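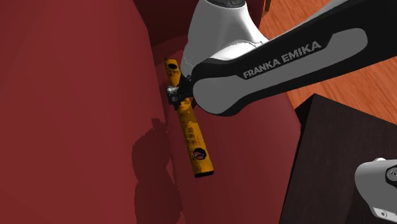 A robot arm in a computer-made living room holds a long yellow bar over a red sofa.

How Does a Robot Know Where to Put Its Hand?

Picking something up is easy for you. You look, you reach, you grab. A robot arm has to be told how to do each of those jobs, and the telling is done by software.

The room in the picture was made on a computer. So were the arm and the scuffed yellow bar in its gripper. Programmers call a pretend world like this a simulation. Inside it, an arm can drop things all day and nothing gets broken.

Step one: Find it
The software starts by working out what is in front of the arm. This part is called perception. A long bar is tricky. It looks wide when it is close and narrow when it is far away, even though it is the same bar. Marks and stains can confuse the software, and so can shadows. A dark shadow on a sofa could be mistaken for a real object.

Step two: Pick a spot
Where would you hold a ruler? Near the middle is best for balance, but other places can work too. The software tries out many spots and gives each one a score. At Saltberg, the small company where Elínborg Kragh writes grasping programs, each spot gets a score out of 12. Anything under 8 is thrown away.

Step three: Plan the path
Now the hand has to get there without hitting the furniture. The planning program draws an invisible line through the air, then checks the whole arm along it — elbow and wrist as well as fingers. If any part would bump into something, it draws a new line. One of Elínborg's plans needed 52 tries before the arm could get past a table.

Step four: Move and check
The last part is called control. It tells each joint how far to turn and how fast. Many times a second it asks, "Am I where I should be?" If the answer is no, it makes a small fix.

Try it at home
You need a friend, a ruler and a cushion. Put the ruler on the cushion. Your friend is the robot and closes their eyes. You are the software. Use only these words: left, right, forward, back, up, down, open, close. Can your robot pick up the ruler in three tries? Then swap places.

Words to know
Gripper — the part of a robot that holds things.
Joint — a place where the arm can bend or turn.
Simulation — a pretend world inside a computer.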